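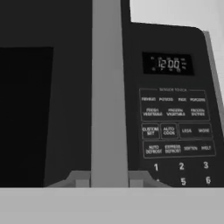 Why do so many small birds migrate at night?

The air is usually cooler and calmer after dark, hawks are mostly asleep, and the daylight hours stay free for feeding.

I knew this from books for many years before I heard it with my own ears. It was in the village of Drerkach, at 2171 meters, where I had gone to learn about night listening from Nandini Rao. She has kept a notebook of night calls there for 14 years. I arrived with good binoculars, and she told me politely that I could leave them in my bag.

We sat on the flat roof of her house after supper, with blankets over our knees. For the first hour I heard a dog, then a truck on the lower road, then the same dog again. Nandini wrote down the wind and the clouds. When I asked if it was a bad night, she said it was too early to know, and that people who come for one evening always ask this question.

Then came one thin call, high up and already behind us. I would have taken it for a noise of my own jacket. "Pipit," she said, and wrote it. "Tree or Olive-backed, I will not decide from one." In her notebook there are many lines like this, with two names and a question mark. I liked these lines more than the certain ones.

Most songbirds do not sing when they travel at night. They give short flight calls, and many of them last less time than a blink. It is thought that the calls help birds to keep contact in the dark, but there is still much discussion about it. Some groups call often and others pass in silence, so a quiet sky does not mean an empty sky. This is the first difficulty of the method. The second is that the same bird can call several times as it goes over, and a listener can't know whether it was one bird or three.

We use the cookies to remember your reading preferences. Accept all | Manage settings

Nandini learned the calls slowly. Her first teacher was her uncle, who had a shop in Kandpal and could name a cuckoo or a nightjar but had little interest in what he called "the small tickers." She began to record in her fourth January in the village, because she wanted something to do with the winter evenings, and in January almost nothing flew. She says it was useful all the same. She learned the owls, the foxes and the water pipe, and by spring she knew which sounds to ignore.

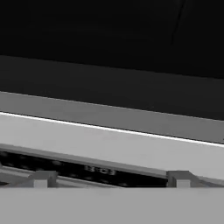

A study in black and gray.

Her equipment is simple. The microphone stands in a plastic flowerpot with a piece of cloth across the top against the wind. In the morning she looks at the recording as a spectrogram, a kind of drawing of the sound, where a thrush call can show as a small sloping mark and a bunting as something more like a comb. She checks the marks with her ears afterward. A computer can sort them first, but it is fond of insects.

The best nights, she told me, come after some days of rain, when the birds have waited in the valley below Bruvar and the sky opens at dusk. Low cloud can also be good, as it brings the birds down to where a person can hear them. She doesn't like the new lights at Trolov. They can be seen from the roof as a pale patch on the ridge, and on foggy nights she hears birds calling again and again from that side, as if they are going in circles. She has written to the town with a request to switch them off after midnight in the migration weeks. The answer was friendly and didn't promise anything.

On my last night the wind turned north a little after one. Between then and four o'clock there were calls every few minutes, wagtails and pipits mostly, and a heron so loud that both of us laughed. I tried to keep my own list. In the morning we compared the pages, and I had missed about half. Nandini crossed out one of hers too, a bunting, which on the recording was a squeak of my chair.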